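How Does a Celebrity News Story Get Made?

Stories about famous people pass through a lot of hands before they reach your screen.
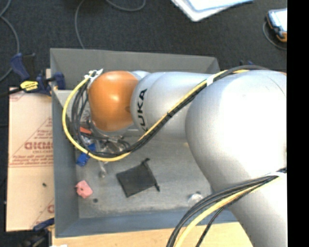

One reader asked whether the famous person writes these stories, and why two websites can print the very same sentence about the same singer on the same morning. The answer to the first part is usually no. The second part takes longer to explain.

Where the news starts

Most celebrity news starts with a person called a publicist. A publicist is paid by an actor, singer or athlete to help the public hear about their work. When a new movie or album is coming out, the publicist writes a short article called a press release and sends it to reporters.

Say a singer is going on tour. The press release might read, "The Clarnow tour will visit 40 cities, starting in September." Reporters at many websites get the same email at the same time. Some of them call to ask questions. Others are in a hurry and copy the sentence as it is. If you see the same words in two places, a press release is often the reason.

What is a source?

A source is anyone who gives a reporter information. Some sources let the reporter use their name. Others don't, and then the story says something like "a source close to the band." That could be the drummer's sister. It could also be the publicist. Readers have no way to tell.

Careful reporters try to find a second source who knows the same thing firsthand. If they can't find one, they may wait, or they may say in the story that they could not check it.

What is a rumor?

A rumor is a story that gets passed along before anyone has checked it. Rumors can be true. Many are not. Look for words like "might," "reportedly" and "fans think." They tell you the writer is not certain.

Imagine a fan sees an actor eating lunch in a town called Bandara and posts about it. Another fan guesses the actor is making a movie there. By dinner, over 205 people have shared the guess, and some have dropped the word "maybe." The only thing anyone saw was lunch.

Photos and interviews

Photographers who follow famous people around are called paparazzi. They sell their pictures to magazines and websites. A picture can show where someone was, but it can't show what they were thinking, so be careful with captions that say a star is "heartbroken" or "furious."

Interviews are different. The star answers questions directly, often for just 13 minutes in a hotel room, with other reporters waiting in the hall for their turn.

Try it yourself

Pick one story about a singer or actor you like. Find out who wrote it and where the facts came from. Underline every word that shows the writer is guessing. Then look for the same story on another site and see what changed.

Words to know

Publicist: a person who helps a famous person get attention for their work.
Press release: a written announcement sent to reporters.
Source: someone who gives a reporter information.
Caption: the words printed with a photo.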